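How to Get White Water Rings Off a Wood Table

I've pulled more rings off more tabletops than I care to admit (we're a no-coasters house, sadly), and my little how-to over at Stelidano has had 2,452 visits, so I figured it was time to write the whole thing up properly! 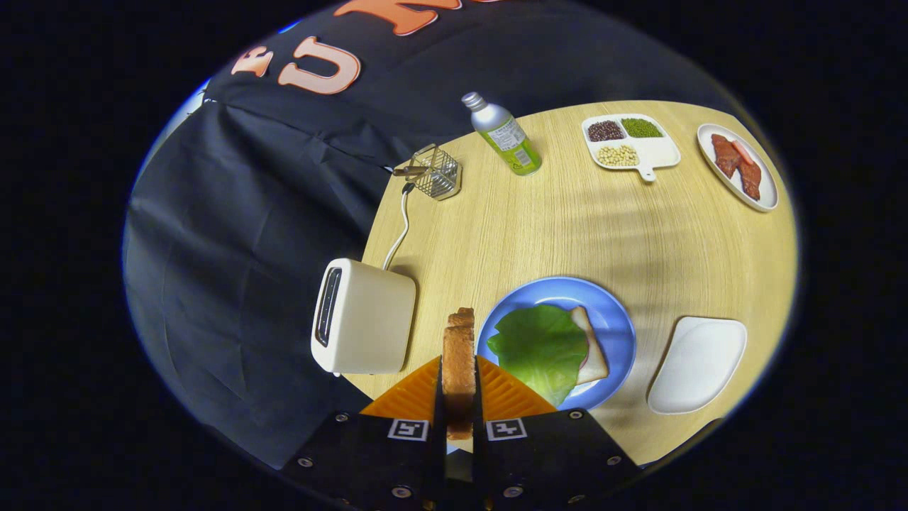 One reader wrote in that mayonnaise works just as well and smells better than anything in a can. Okay, fair, I've used mayo too! It's slow, though, and I'd save it for a faint ring.

First, look at the color of the mark. White or cloudy means the moisture is stuck up in the finish, and you can fix that at home. Black means it got down into the wood, and that's a sanding job for another page.

Wipe the table with a barely damp cloth and let it dry overnight. Then lay a plain cotton T-shirt over the ring, no prints, and set your iron to low with the steam OFF. Empty the water out too, I've been burned there.

Press for 2 seconds, lift, and peek. Keep going like that, moving the iron a little each time. My worst one took about 18 presses and I was ready to quit at ten, so hang in there.

If there's still a ghost of a ring, rub in a dab of plain white toothpaste with the grain (not the gel kind!) and wipe it off. Finish with paste wax. I use the Lirkard one in the small tin, buffed with an old sock.

Try all of this on the underside first, especially if the table is shellac. Shellac hates heat. Mine got sticky and I had to leave it alone until the next morning.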